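Suturing robots at Cavgate back to supervised mode after stop-button fault

The surgical robotics lab at Cavgate has put its automatic stitching program on hold for now, after one of its two-armed systems kept pulling on a thread when it should have let go. It happened on a practice run in October, a little before noon, and the people who work there have been very open about it, which we appreciate more than we can say.

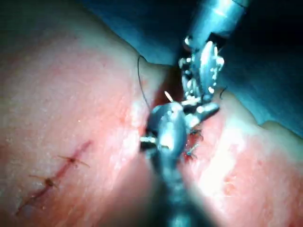
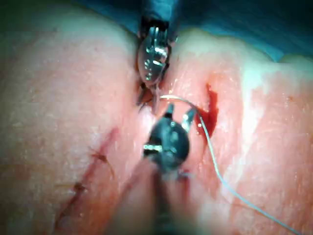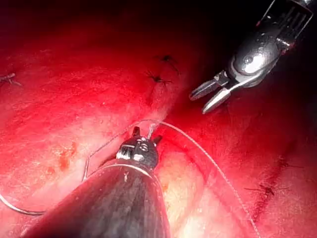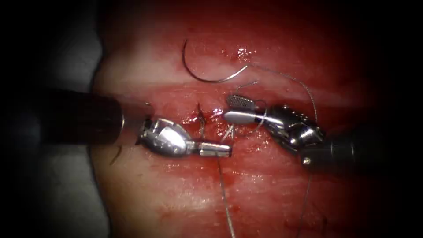
Suturing with two instruments at Cavgate, close up.

Was a patient ever in danger?

The system that failed has never been used on a patient. The fault came up in the lab's practice program, where the robot works on tissue set out for training, and the clinical theaters down the road run on different equipment with a surgeon at the controls the whole time.

Now for what went wrong, as best we understand it (and we did ask them to go slowly for us). The lab uses a control program called Lumenta, which tells each arm when to grip, when to pull and when to open its jaws again. One arm was drawing a knot snug when the force reading from its wrist froze. The number on the screen looked perfectly ordinary, so the program went right on believing it, and the arm went right on pulling. The operator saw the thread straighten and reached for the stop button, as anybody would, and the arm took 2 full seconds to come to rest. It is supposed to stop almost as soon as the button goes down, and 2 seconds is a very long time when you are standing there with your hand on it! The thread snapped and the tissue tore along the stitch. No one in the room was hurt.

Rocío Sarmiento, who runs the practice program, told us the late stop bothers her a good deal more than the frozen reading. "Sensors quit on you, and we plan for that," she said. "The button is the thing you count on when the plan falls apart, so I want to know exactly where those seconds went, and I'm not in any hurry to switch the automatic mode back on until I do."

She and her team went back through the records of 1,255 stitches made since the last software update, and it took them the better part of three weeks, with a lot of cold coffee along the way. They found 34 in which the force reading had frozen, nearly always for a blink and then back again with no harm done. Those short freezes had been filed away as noise, and Sarmiento was frank that somebody ought to have looked at them sooner. She counts herself in that.

The late stop seems to have been a separate trouble. The stop signal travels through a relay box made by Prolletti, and on this system it had been wired to wait its turn behind the ordinary motion commands. On a quiet day the wait is too short to notice. With both arms busy and the line full, it stretched out. Technicians have now given the stop signal a line of its own, and they have added a check that opens the jaws and halts both arms whenever a force reading stays exactly the same for 200 milliseconds while an arm is moving.

The wrist sensors are going back to their maker, Brutix, to be taken apart. The lab suspects a cable that gets pinched when the wrist is bent all the way over, though it would like the maker's opinion before saying so for certain.

In the meantime the practice sessions carry on, just with a person driving. Trainees who had booked time on the automatic system have been offered places at the manual console, and most of them have taken it. Anyone still waiting to hear about a slot can ring the lab's front desk in the mornings, when there is usually someone free to pick up. The lab says it will post its full report on the fault once the sensor results are in.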